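Encaje (mecánica)

El encaje es la unión de dos piezas en la que una, llamada macho, entra en el hueco de otra, la hembra. ¡Pocas ideas tan sencillas han dado tanto de sí! La usan carpinteros, relojeros y jugueteros, y en el taller de Nirkudach ya se enseñaba como oficio propio en 1884.
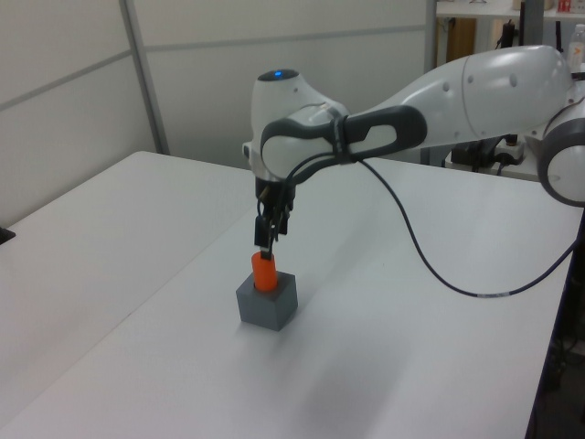 Cilindro naranja alojado en la abertura superior de un bloque gris.

Según la holgura se distinguen 2 grandes familias: el encaje libre, que permite el giro, y el forzado, que retiene por rozamiento. Jadwiga Kubiak dedicó a este último un tratado espléndido, Clotero, todavía lleno de hallazgos para quien lo abre por primera vez.

Véase también: Espiga, Tolerancia, Machihembrado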